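Speaker notes: Ground transport for small hotels
Delia Bucur, Stalwood Cars

Slide 1. Opening
Introduce myself. Eleven years dispatching, the last few at Stalwood. Ask who in the room books cars for guests by phone. Then ask who still keeps the list on paper.

Slide 2. What guests ask for
Airport runs first, by a long way. After that, dinner pickups and day hire. We did about 400 hotel trips in June and most were to or from the airport. The late ones cause the trouble, so spend time on those.

Slide 3. Waiting time
Explain how we charge it. The first 30 minutes after landing are included. After that it goes on the bill, and the front desk should tell the guest before they book. Mention the Mellico Hotel complaint, with their permission. The guest had checked bags and the desk gave us the departure time instead of the arrival time.

Slide 4. What the driver needs
Go slowly, people write this down.
- Flight number and arrival time
- Guest's cell phone, with country code
- Number of bags, and anything large
- Child seats, with the child's age
- Name for the sign, spelled the way the guest spells it

Slide 5. Accounts
Monthly invoice, one line per trip, room number in the reference field. Gollix is the booking system we use. Hotels get a login for the desk and a separate one for whoever pays. Don't demo it live, the Wi-Fi was bad at the run-through.

Slide 6. Guests with an early start
Cars before 5 a.m. need to be booked by 9 the night before. Ionescu House sets out a breakfast bag for these guests and we let the desk know when the car is 3 minutes away.

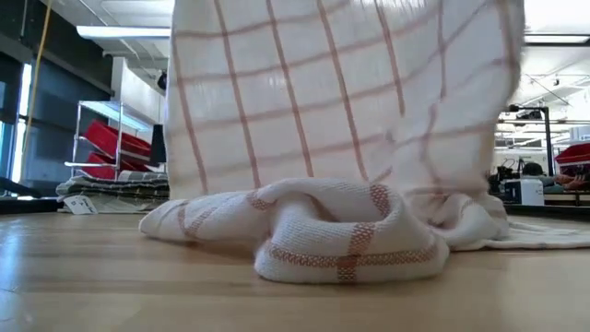 Slide 7. Cancellations
Free up to two hours ahead. Inside two hours, half the fare. No-shows pay in full, and the driver calls the desk before leaving.

Slide 8. Questions
Rate sheets are by the door. If someone asks about coaches, we don't run them, but I can pass on a number. Finish by 11:30.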